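Drillero gripper comparison – progress report, 27th March
To: Atieno Bakilana
From: Chak-lun Tsang
Covers work since the last report. Short one, we are mid-testing.

Where we are

Both gripper sets in house and mounted. Nalitz fingers went on first, Amegashie fingers second, same arms, same controller, same operators. Total of 257 pickup attempts logged so far across the two. Wanted more by now. Lost time to wiring on the Amegashie side, see further down.

Task is still floor trash into a bin, bedroom setup, as agreed in the proposal. Bottles, snack wrappers, crumpled paper. We dropped the coins and hair ties from the original item list – too small for either finger set, and all they did was eat up time. Can put them back if you want them for the final report, just say so.

Results so far

Of the 257, Nalitz has 126 and Amegashie has the rest. Not an even split to the exact try but close enough to compare.

Bottles: no real difference. Both sets take a bottle lying on its side if the approach is across the body. Coming in along the cap end is bad with both, fingers push it and it rolls. Operators have learned to avoid it, which helps the numbers but isn't the gripper's doing. Noted in the log where that happened.

Wrappers: Amegashie clearly better. Thinner tips, get under an edge. Nalitz tends to press the wrapper flat into the carpet and then close on nothing. On a hard floor it was the other way round in the bench trials so please don't read this as a final verdict.

Paper: both fine when it is crumpled up. Flat paper we haven't tried yet.
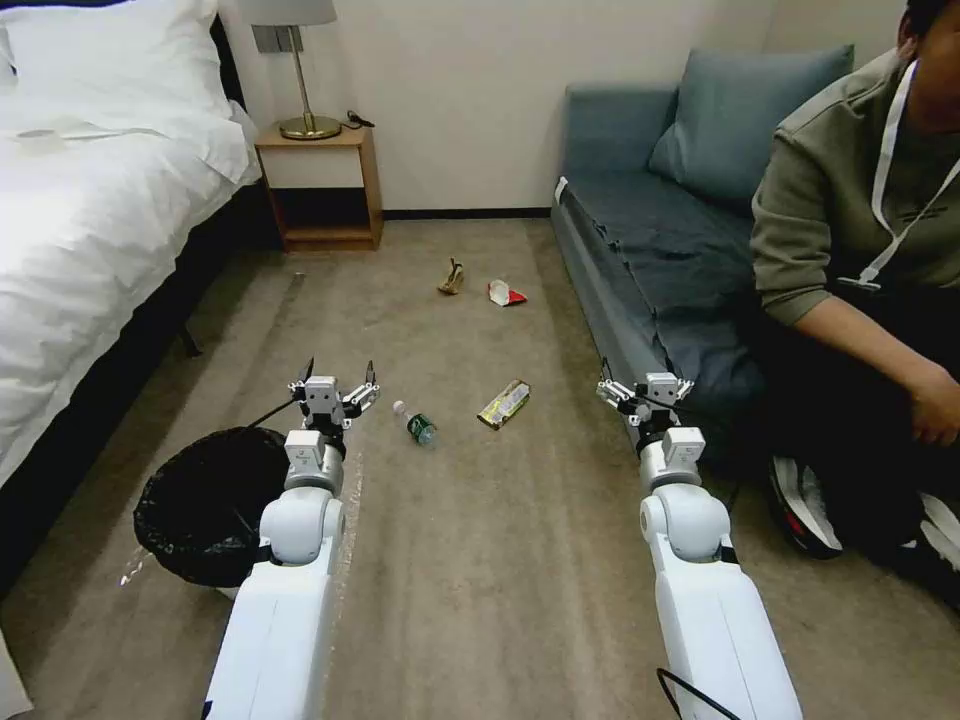
Release over the bin is the weak spot for both. Light wrappers cling to the liner or to a finger and come back out with the gripper. We now open wide, wait, then lift straight up. Slower but fewer repeats. Would like to try a rougher coating on the inside and a smooth one on the tip, small cost, inside the consumables line.

Floor contact. Carpet is harder on the wrists than expected. When the fingers touch down the arm keeps pushing a little before the controller catches up, and you can hear it. Lowered the speed limit for the last stretch of the descent. Ustia controller lets us set this per arm, the older one did not, so that alone was worth the swap. Still want a proper force cutoff before anybody runs this without a person in the room.

Problems

Cables. Gripper cables run outside the arm and they get in the way on low reaches. Snagged on furniture twice, pulled a connector loose once, Amegashie side. That was most of the lost time. Now using longer cables with clips at the elbow. Better, not solved. A longer cable means more slack at full retract so it moves the problem as much as fixing it.

Camera view. From the head camera the finger tips hide small items in the last bit of the approach. Operators guess. Wrist cameras would fix it and the mounts are drawn up but not printed. Is this in scope? We had it down as optional, I would now call it needed.

Calibration drift between left and right. Left arm was landing short of where it was told. Re-zeroed, good since, but we check it every morning now. Takes some 20 minutes out of the day.

Logging. Early sessions didn't record which finger set was on. Those are thrown out and are not in the totals above. My fault, form has the field now and won't save with out it.

Budget

On track overall. Spare fingers are over, cables over, travel under. Have bought 6 spare Nalitz tips, the soft pads wear faster on carpet than the vendor sheet suggests. No request for extra money at this point.

Next

Even up the try counts, then flat paper, then the pad coatings if you OK them. Swap room layout after that, bed and sofa currently leave a fairly open patch of floor and I want to see what happens with less space between them. Reaching under furniture comes last, cables permiting.

Recommendation on which gripper to take forward will come in June as planned. Leaning Amegashie for carpet but I'd rather have the second layout done first.

Need from you: yes or no on wrist cameras, yes or no on coatings. Cameras more urgent – the mounts hold up everything after the layout change.

Raw logs are in the shared folder, one sheet per finger set.

Chak-lun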